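Semaine passée dans le planificateur de mouvement, à faire tourner nos deux bras en simulation. Je note ici ce qui a changé, surtout pour ceux qui utilisent Flilik (notre couche de planification) et qui m'ont demandé où en était la branche bimanuelle. 1/17

Rappel du montage : Flilik calcule les trajectoires, Grilcombe fait la perception et fournit les poses des objets, le contrôleur tourne dans sa propre boucle. Les trois processus se parlent par messages horodatés. Tout ce qui suit est en simulation, rien sur le vrai matériel pour l'instant. 2/17

Le problème de départ : le bras droit descendait vers l'objet avec une trajectoire correcte, puis s'arrêtait net quelques centimètres avant la prise. Pas de collision signalée. Le contrôleur renvoyait juste « cible périmée ». 3/17

J'ai d'abord cherché du côté de la cinématique inverse. Deux jours perdus. Les solutions étaient bonnes, les limites articulaires aussi. J'ai même réécrit le choix de la configuration du coude, que je vais garder parce qu'il est plus lisible, mais ça ne changeait rien au blocage. 4/17

La cause était dans les horodatages. Grilcombe datait la pose au moment de l'envoi et le contrôleur la lisait comme si c'était l'instant du rendu. Entre les deux, il y a l'estimation de pose, et elle prend du temps quand l'avant-bras masque une partie des objets. 5/17

Mesuré sur un lot de 1000 cycles : jusqu'à 339 ms de retard dans le pire cas. Mon seuil de péremption était à 300. Donc ça passait presque tout le temps, et ça cassait précisément quand le bras arrivait près de la cible. 6/17

Correctif : la pose porte maintenant deux dates, `t_capture` et `t_publication`. Le contrôleur n'utilise que la première. Pour un objet immobile, on accepte une pose plus ancienne, et le seuil passe à 400 ms. Pour un objet déjà saisi, on ne lit plus la perception du tout, on suit la pince. 7/17

La scène que j'utilise pour les tests de régression : une table blanche, une assiette bleue, un carton, de petits objets bruns. Le bras droit passe au-dessus de l'assiette, ce qui donne le cas d'occultation que je voulais.

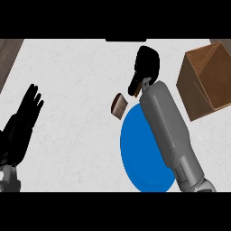 *Scène de test en simulation : pince du bras droit près du bloc brun, main gauche ouverte de l'autre côté.*

8/17

Sur cette vue, l'avant-bras couvre une bonne partie de l'assiette. Grilcombe ajuste une ellipse sur le contour visible, et avec si peu de bord à droite l'estimation du centre dérivait vers la gauche. J'ai ajouté un a priori de forme : si le modèle de l'objet est connu, on ne laisse plus le rayon libre. 9/17

Autre point, le carton. Dans la scène de collision, je le représentais par une seule boîte englobante, rabats compris. Résultat : le planificateur voyait un mur là où il y avait du vide, et refusait des trajectoires tout à fait praticables. 10/17

Maintenant le carton est décomposé en convexes, le corps d'un côté, chaque rabat de l'autre. Le test de collision coûte plus cher, mais le nombre de plans refusés baisse nettement. Je n'ai pas encore de chiffre propre à donner, il faut que je relance le lot avec la même graine. 11/17

Pour le bras gauche, rien de spectaculaire. Il garde une pose d'attente, main ouverte, et Flilik le traite comme un obstacle fixe tant qu'aucune tâche ne lui est affectée. C'est un choix de paresse — la planification conjointe des deux bras existe dans la branche, mais elle est trop lente pour tourner à chaque cycle. 12/17

La planification séquentielle a un défaut connu : si le bras droit se place mal, le gauche n'a plus de chemin. Pour l'instant je détecte l'échec et je replanifie dans l'ordre inverse. Si les deux ordres échouent, la tâche s'arrête avec un message clair. Avant, elle bouclait sans rien dire. 13/17

Côté outils : le visualiseur Laitinen lit maintenant les journaux de Flilik directement. On peut superposer la trajectoire prévue et la trajectoire exécutée, et sauter d'un événement de contact à l'autre. C'est ce qui m'aurait évité les deux jours du post 4. 14/17

Pour ceux qui mettent à jour : le format de message a changé, il faut régénérer les liaisons. L'ancien champ `stamp` est encore lu, avec un avertissement, et il sera retiré dans la prochaine version. Le paramètre `max_age` devient `max_age_static`. Il n'y a pas d'équivalent pour les objets saisis, c'est voulu. 15/17

Ce qui reste ouvert : le relâchement. Quand la pince s'ouvre, on repasse d'une pose suivie à une pose perçue, et les deux ne coïncident pas exactement. L'objet « saute » dans la scène de collision et le plan de retrait démarre parfois en collision. Je pense filtrer sur quelques cycles, mais ça ajoute du retard juste au mauvais endroit. Si vous avez une meilleure méthode, je prends. 16/17

La branche est fusionnée dimanche soir si les tests passent. Ensuite je reprends les mêmes scénarios dans Plallside, dont le moteur physique gère les contacts autrement, pour voir si le seuil de 400 ms tient toujours. Les scripts de lancement sont dans le dossier `regression/bimanuel`, avec un fichier de config par scène. 17/17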